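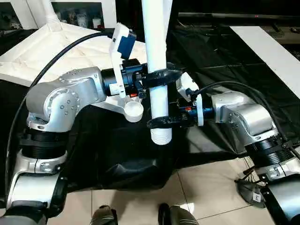
## Re: [church-newsletters] Spoof items in the back pages

2023-08-17

Replying to the question from the Virurard newsletter, quoted here so people who joined in July can follow:

> We would like to start a column of made-up church news on the back page. Potluck stories, parking lot stories, that kind of thing. Our pastor is fine with it. The worry is that some readers will take it as real, and that others will think we are making fun of them. Has anyone on the list run a column like this for more than a few issues? How do you label it, and what do you leave out? We print 144 copies and most go to people over 60, if that matters.

We have run one at Memthorpe for three years. It takes up half of page 8 and gets more mail than the rest of the newsletter put together, both kinds of mail.

On labeling. We started with no label at all and a silly byline. That lasted one issue. The item said the church would be assigning pews by lottery, and two families called the office to ask when the drawing was. Now the heading has the word "Spoof" in it, same size as the other headings, and it is repeated in small type at the bottom. A few people told us this spoils the joke. I don't think it does, and the phone has been quiet.

On length. Keep it short. Ours is capped at 30 lines. A joke about the casserole table running out before the back rows get there is good for a few paragraphs and no more. When we had a longer space we filled it, and you could tell.

On what to leave out, this is our list as it stands:

- Anything about a death, an illness or a divorce, even a made-up one.
- Anything about how much people give.
- Communion and baptism. Other churches may be easier about this. Ours is not.
- Any member who could be recognized. Changing the name does not help if there is only one tuba player in the congregation.
- Visitors.

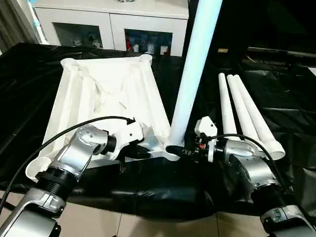 What is left is still a lot. Long announcements, the sound system, who gets to set the thermostat, the length of the closing prayer when there is lunch waiting, the choir robe that fits no one. We have gone back to the thermostat four times and people still cut it out and put it on the refrigerator.

We do have one other rule, which is that the writer of the item has to be in on the joke. If you are writing about people who come in late, it should be clear that you come in late too. The only really angry letter we got was about a piece on youth music written by someone who had not been to a youth service. The letter was right and we printed it in full.

On dates: if you mail copies, check when they arrive. We once held an item about a shortened sermon for the April issue, and it reached the out-of-town list in May. Without the calendar to help it read like a complaint.

For layout we use Trolla and set the column in a gray box, but the box looked muddy when Greco printed it at 55 percent, so we dropped back to a plain rule above and below. If you copy on an office machine I would skip the gray completely.

The Virurard message asked about older readers. In our case they send in most of the ideas. The best one we ran last year came in pencil on the back of an offering envelope – a notice that the church clock would be moved to where the preacher could see it.

I can send scans of a few back issues off-list. Please write to me directly and not to the whole list, the attachments are large and the archive rejects them.

Memthorpe newsletter editor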